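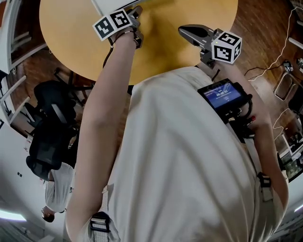

The owner of the Edby workshop, which sells storage boxes under the Skikar name, does most of the sorting at a round table bought in August. "I wanted something you can walk right round," she says. "With a square one you end up with piles in the corners."

Small parts go into plastic boxes and cardboard is kept for posting. The workshop sent out 1,516 parcels last year – 1,343 of them to Ivden.
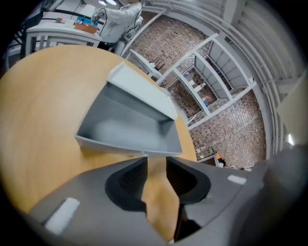

Her business partner disagrees about the table, saying a long bench would hold twice as much and cost less. She has heard this before. "He can have his bench when we move," she says.

They hope to take a bigger unit from Woldemariam, the landlord next door. The rent would go up, and 14 shelves would have to be taken down first. "The table comes with us," she says. "I oiled it myself."
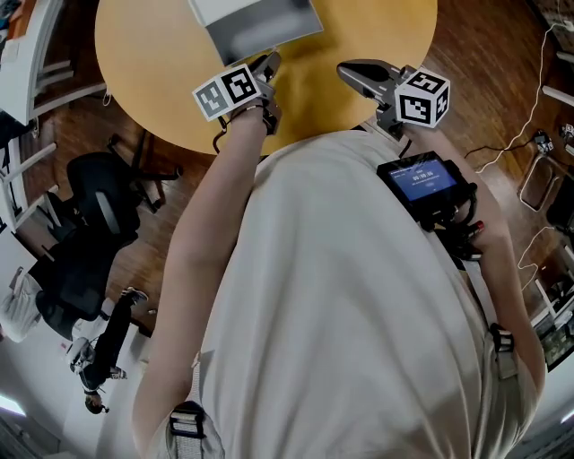 The round table at the Edby workshop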